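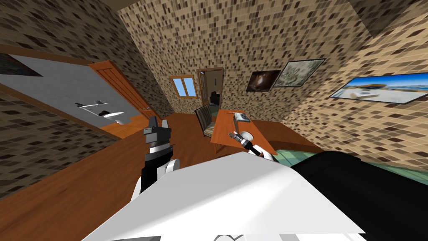 How does a school or a library decide whether to buy a robot?

It makes a plan first. The plan says what the robot would do, where it would do it, how much money there is, and who would look after the robot once it was in the building. Only when those parts have been written down does anyone look at a catalog.

This guide was prepared by the Arkier Learning Center for readers in grades three through six. It explains how grown-ups plan for large pieces of equipment, and it uses a robot with two arms to show how the work is done. Words in capital letters are explained at the end.

Start with the job

A robot is a tool. Before a family buys a ladder, somebody asks what has to be reached. A robot is planned for in the same way. The first page of a plan has one sentence on it, and that sentence names a job.

"We want a robot" does not name a job. "We want a machine that can pick up dishes from a table and put them away" does. The second sentence tells the planners a great deal. The machine must be able to reach a table. It must be able to hold something smooth and round. It must know where "away" is.

Some jobs turn out to be better suited to a person or to a simpler machine. If the job is to move boxes down a long, straight hall, a cart may do it very well, and a cart costs much less. A good plan lists the simpler choices and gives the price of each one.

Measure the room

Next, the planners take a tape measure and a notebook and visit the place where the robot would work. They write down the width of every doorway. They measure the height of the tables. They note which way the doors swing, and whether there are rugs, steps, or cords on the floor.

Furniture matters too. A chair pushed close to a table may be just where the robot needs to stand. The planners can move the chair, choose a different side of the table, or look for a machine with longer arms. Each of these should go in the notebook.

They also look for outlets. A robot that runs on a BATTERY needs a place to charge, and that place should not block a door.

Try it on a computer

A robot is expensive to buy and heavy to ship. For this reason, many planners ask for a SIMULATION before they spend any money. A simulation is a make-believe room inside a computer. It can have walls, floors, doors, and furniture, and a make-believe robot can be placed in it to practice.

If a pretend robot drops a pretend dish, there is nothing to sweep up. The planners can start again as many times as they like. They can make the table taller, change the dish for a different one, or put a few extra things on the tabletop to see whether the robot still goes to the right object.
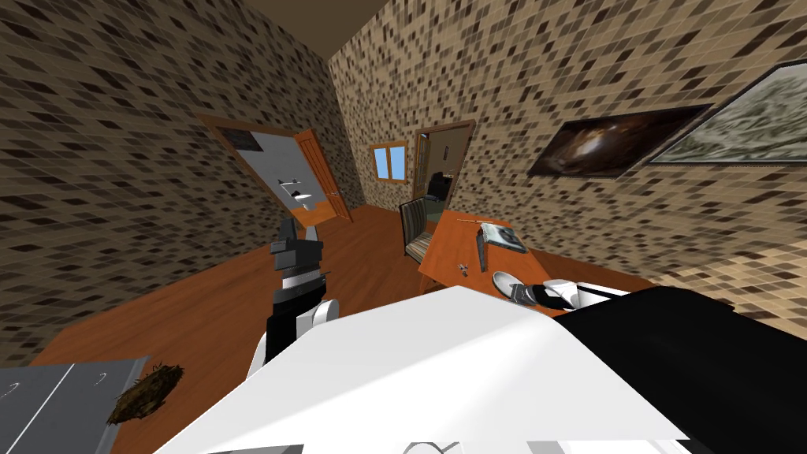

Reaching is one of the first things to test. A robot's hand is called a GRIPPER, and grippers come in many shapes. One that is good at holding a box may have trouble with a thin stick or a shallow bowl. Planners should make a list of the real objects the robot would handle and ask the seller about every one of them. They should also ask whether both arms are needed. A robot with one arm may cost less, and some jobs can be done very well with one.

A simulation does not answer every question. A real floor may be bumpy, and a real dish may be slippery with soap. After the computer test, planners should ask to see the real machine at work.

Add up the whole cost

The price of the robot is called the PURCHASE PRICE. It is the number people notice first, but it is only one line in the BUDGET.

Suppose a center has saved 4,000 dollars toward a small tabletop robot called the Kamix. Suppose also that a year of repairs and spare parts would cost 900 dollars. If the center spent all of its savings on the robot, there would be no money left to fix it. The planners must take the repair money out first:

4,000 - 900 = 3,100

The center can spend up to 3,100 dollars on the robot and everything that comes with it. That includes shipping, a table to bolt it to, and lessons for the staff who will use it. If the center plans to keep the robot for 2 years, it must set aside repair money for the second year as well. Try that sum on your own paper.

Ask more than one seller

A paper that tells you what a seller will charge is called a QUOTE. Planners should ask for quotes from at least two sellers and put them side by side. In our practice lesson the sellers are named Gaseo and Laaksonen. Gaseo has the lower price. Laaksonen's price is higher, but it includes shipping and a WARRANTY.

Which one is the better buy? Students often pick Gaseo at first. Once they add shipping and repairs to the Gaseo quote, some of them change their minds, and some do not. Either choice may be accepted, provided the arithmetic is shown.

Every quote should say how long the price will last. A quote that is good for 30 days must be answered within 30 days, or the seller may change it.

Plan for people

Robots need people to switch them on, clean them, and stop them when something goes wrong. The plan must name the job of each person. It must also say where visitors may stand, how far away they must stay while the arms are moving, and where the stop button is. Children must never reach toward a moving robot, even a small one.

Words to know

BATTERY: a part that stores electricity so that a machine can run without being plugged in.

BUDGET: a list of the money you have and the ways you plan to use it.

GRIPPER: the part of a robot that takes hold of things.

PURCHASE PRICE: the money paid to the seller for the item itself.

QUOTE: a written price from a seller.

SIMULATION: a computer model used to test an idea.

WARRANTY: a seller's promise to fix or replace something if it breaks within a certain time.

Something to try

Choose a job in your classroom or home that a machine might do. Write one sentence that names the job. Measure the nearest doorway and the table or shelf where the work would happen. Then list every object the machine would have to pick up, and put a star beside the one you think would be hardest to hold. Classes that wish to share their plans may bring them to the front desk of the Arkier Learning Center through the end of July.

Arkier Learning Center, Young Readers Series
Last reviewed 30 May 2021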